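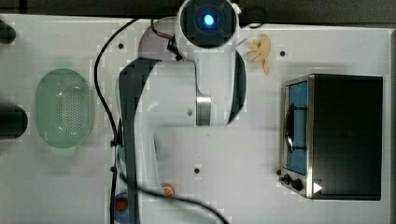
Ruairí Moynihan says the first mosaic he ever made was a fish, and that it took him a whole summer because he kept running out of blue. He was nine. He now teaches mosaic classes at the Rafferty Art Rooms in Erndale, and he still tells every new class to sort their colors before they glue anything down.

What is a mosaic?

A mosaic is a picture or pattern made from lots of small pieces set close together. The pieces can be stone, glass, tile, shell or even paper. Each piece is called a tessera. If you have more than one, you say tesserae (TESS-er-ee).

When you stand close to a mosaic, you mostly see the pieces and the thin lines between them. Take a few steps back and your eyes start to blend the colors together. A cheek made of pink, cream and orange bits begins to look like skin.

How old are mosaics?

Very old. People in Mesopotamia were pressing small cones of colored clay and stone into walls over 3000 years before the Romans built their famous floors. The Greeks made floors from smooth pebbles. Later, artists cut stone into little cubes, which fit together more tightly and let them show small things like eyelashes and feathers.

The Romans liked mosaics in their houses. Some had sea creatures on the floor of the bath. One kind of Roman floor was made to look as if it had not been swept after dinner, with fish bones and nutshells "dropped" all over it.

How is one made?

First the artist draws the design. Then the pieces are cut. Stone and glass can be cut with a hammer or with a tool called nippers, which works a bit like strong pliers. Cut glass is sharp, so artists wear goggles, and children should use paper, beans or ready-cut tiles.

Next the pieces are stuck down. Many artists begin with the outline of the main shape and follow it with rows of tesserae, like ripples around a stone in a pond. These rows make the picture seem to move. An artist might use straight rows for a calm sky and curvy ones for the sea.

Last comes the grout. Grout is a paste that fills the gaps. It gets rubbed over the whole thing and wiped off the top before it sets. Dark grout makes bright colors look brighter. White grout can make them look paler.

A mosaic you can count

The mosaic by the front door of the Protmont library shows a heron standing in reeds. It has 3289 pieces. The number is written on a small sign next to it, and 109 of the pieces are gold. Look for them in the water under the heron's feet.

Try it yourself

You need a piece of cardboard, a pencil, a glue stick, scissors and some old magazines.

Draw one big, simple shape, such as a leaf or a boat. Cut colored squares from the magazines, each about as wide as your thumb. Put them in piles by color. Glue them around the edge of your shape first, then fill in the middle. Leave a little gap between the squares. Do the background last.

A leaf the size of your hand takes 36 squares or so. If a square won't fit, cut it into a triangle.

Words to know

Tessera: one piece of a mosaic.
Grout: the paste between the pieces.
Nippers: a tool for cutting tile and glass.

The next page in this series is about stained glass.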